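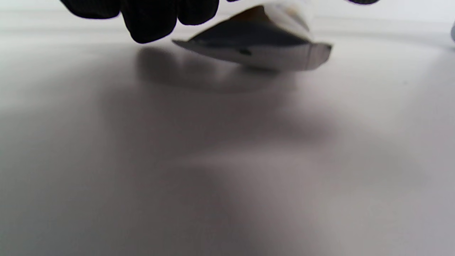
Pantry and packet tips, the cold weather batch

2022-12-03. Quick ones this time, kitchen is half torn up and I'm typing between loads of wash.

Opened packets first. Squeeze the air out, fold the top over twice, clip. Not once. Twice. A single fold pops open the minute the cat walks by. Binder clips from the desk drawer hold better than the pretty plastic ones I paid for.

Write the date you OPENED it, not the date you bought it. Masking tape and a marker. Marker lives on a string inside the cupboard door or it walks off.

Yeast, baking powder, gelatin, all the little stuff — stand them upright in a shoebox lid like file cards. Oldest in front. I used to have three half packets of everything and never the one I needed.

Cutting a packet: snip a corner for pouring, straight across for spooning. Don't tear. Torn ones never fold flat agian.
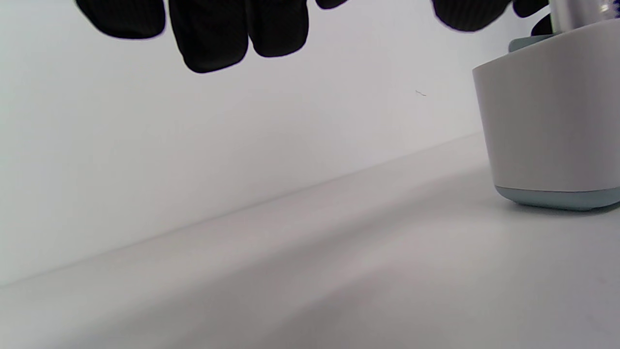 Black knit glove, white canister. Keep one pair just for indoors.

Knit gloves. Wash cold, inside out, hang by the cuff. No dryer, they come out doll sized. And take them off for anything sticky, honey does not come out of knit without a long soak.

Canisters. Wash, then let them air dry overnight with the lid off. Overnight! Any damp in there and your flour goes to lumps. For a stale smell, a spoon of baking soda and warm water, shake, sit 20 minutes, rinse well.

Stuck lid: wide rubber band around the edge, then twist. Still stuck, run the lid under hot water, dry it, try again. Don't bang it on the counter, I have a dent in mine to prove it.

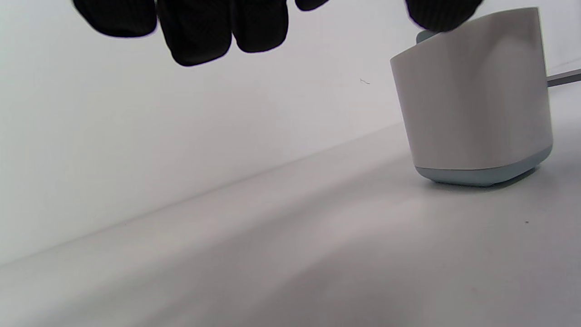 White canister, steadied at the rim. Label the side too, not only the lid, lids get swapped.

Brown sugar gone hard — slice of bread in the tub, shut it, leave till tomorrow. Apple slice works but take it out after or it molds. Salt that won't pour, few grains of rice in the shaker.

Märta Kristiansen wrote in to say she keeps bay leaves in with her rice against weevils. Tried it. No weevils, but I didn't have any before so who knows. New flour goes in the freezer for a few days first, that I do swear by.

Weighing small amounts: set the packet on the scale, zero it, spoon out what you need and read the minus number. No dirty bowl. Mine wants 11 grams and it gets there every time, if the batteries are fresh.
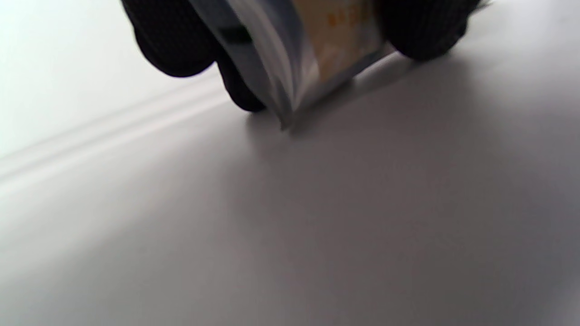 Also good for splitting one packet between two recipes, which I do a lot at Christmas. Half goes in the dough, fold the rest down and use it that week. Don't save it for spring, you wont remember.

Shelf liner: cut it a hair short at the front so it doesn't curl up when you slide things out. Wipe with vinegar and water, dry with an old towel.

Drawer runners next time, and what to do with 100 twist ties. Dryer just buzzed.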